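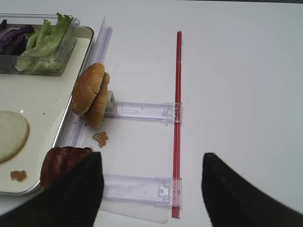 Minutes: Working Group on Good Practice for Robot Food Assembly Cells
Meeting held June 26, 2022, Pimness site, upper meeting room
Represented: Bristoser (chair), Mirani, Jornetti
Minutes taken by: Bristoser

1. Minutes of the previous meeting
Approved with one correction. Item 6 should read "food-contact surfaces of the gripper", as agreed, and the word "tool" is struck.

2. Actions carried over
Jornetti circulated the revised glossary. "Station", "fixture" and "guide" now have separate entries. Mirani has not finished the cleaning log template. Carried over.

3. Draft section 4, station layout
The draft requires that each ingredient have an assigned place and that the place be recorded on the layout sheet before a run begins. Mirani asked whether this covers items standing on edge against a rail, such as buns. Agreed that it does. The layout sheet will state orientation as well as place.

Jornetti proposed that clear plastic guides be allowed only if their edges can be found by the vision system under the cell's normal lighting. Bristoser considered this too strict for fixtures that are never used as a visual reference. Wording agreed: "Transparent fixtures shall not be the sole reference for locating an ingredient."

Cut lettuce and cabbage may share one open container if both are used in the same product. If an allergen is present, separate containers are required.

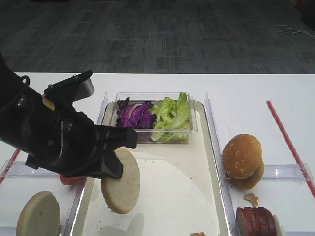
4. Draft section 5, handling of bread and sliced items
Grip force limits will be set per ingredient and not per cell. Bread slices held on edge are to be carried at reduced speed until over the tray. The draft gave no release height. Mirani will propose one after bench trials.

Crumbs were discussed at length. The present text calls for a stop whenever loose material is detected on the tray or table. Jornetti reported 3,009 logged cycles under this rule, and the stops made the cell unusable at normal output. Agreed to replace the rule with a cleaning interval of 28 cycles, plus an immediate stop if a fragment lies where an item is to be set down.

Dropped items are discarded. No exceptions.

5. Draft section 7, gripper fingers
Textured finger coverings are permitted if they can be removed without tools. Inspection is at the start of each shift and after any contact with a fixture.

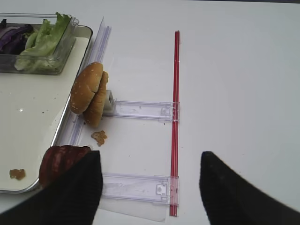 Bristoser asked that clearance between open fingers and neighboring ingredients be checked at the approach position as well as at the grasp position. Accepted. The minimum clearance is left blank in the draft until the bench trials are complete.

6. Comments received
There were 13 written comments on the first draft. Nine accepted, 4 deferred. The deferred comments all concern sliced meat and will be taken together with the release height.

7. Actions
Mirani: cleaning log template; proposal for release height.
Jornetti: revised text for sections 4 and 5.
Bristoser: clearance check procedure; updated comment table.

8. Next meeting
October, at Mirani. Papers to be sent two weeks ahead.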